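News > Company > Laundry services

Faseck opens linen hire and washing plant at Loseck

Last updated: August 4, 2019
By Stela Lungu, press office

Faseck has opened a linen hire and washing plant at Loseck, serving guest houses, care homes and small hotels. The plant replaces the older site at Odska, which closed to new customers in March. It can process 4000 kg of flatwork and towelling per day over two shifts.

Water for the main wash is heated by gas and recovered from the final rinse through a plate exchanger. Bed linen is washed at 71 degrees with a holding time of three minutes, not counting mixing time. Coloured and delicate items follow a separate programme at 40 degrees with a liquid detergent. Each load is weighed before it enters the machine, and the weight is stored with the customer number.
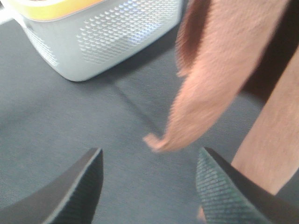
Grey fabric surface.

Sheets and duvet covers are ironed on a two-roll machine and folded to the customer's chosen size. Towels are tumble dried and folded by hand. Items that fail inspection for stains are washed once more. If the stain remains, the item is withdrawn from hire and cut down for cleaning cloths. Customers who own their linen receive such items back in a marked bag, with a note of the fault.

Collections run on fixed routes. A customer is given a route number and a two-hour slot at the time of signing, and both stay the same for the length of the contract. The minimum contract is six months. Linen is counted on arrival at the plant, and any difference from the customer's own count must be raised before the next collection.

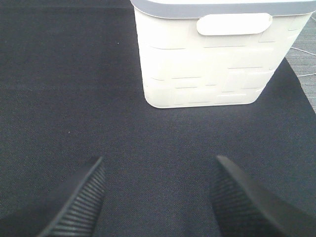

Can customers send their own linen together with hired linen?
Both can go out on the same collection, provided they are packed separately and each bag carries the correct tag. Mixed bags are sorted at the plant and charged at the hourly rate.

The plant was fitted out by Pîrvu, which also supplied the dosing pumps and the control cabinet. Commissioning took 14 working days. The floor area is 519 square metres, divided by a full-height wall into a soiled side and a clean side. Staff change overalls when passing from one side to the other, and trolleys do not cross the wall.

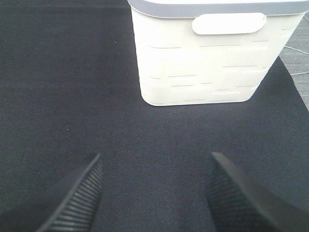 Small items such as napkins, flannels and face cloths are handled apart from flatwork and are priced per piece. They should be sent in net bags, closed at the neck, and no bag should be more than two-thirds full. For keeping them on a shelf between collections, a rigid plastic basket is suitable; a white one with an oval cutout handle below the rim, as shown, is an example of the general type. Baskets remain with the customer and are not accepted on the collection vehicle.

"The weights and programmes are recorded for every load, and a customer may ask for the record at any time," said Horațiu Matei, plant manager. "The records from Odska have been moved to the same system."

Existing customers keep their current prices until their contracts come up for renewal. Price lists and route maps for new customers are available from the Loseck office on request.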